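Desk Bins and Plastic Wrap: FAQ

Do I need a bin on the table?
Probably not, whatever the Istel catalog says. A small open one does save trips while you unpack.

Can clear wrap go in with paper scraps?
It can, but it springs back up and fills the bin fast. I'd keep it apart.
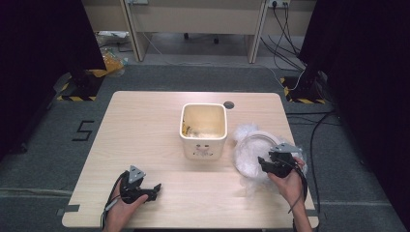
Flatten the wrap first, then fold it in 2. Special "compacting" bags? I tried a pack of 10 in January — no better than folding.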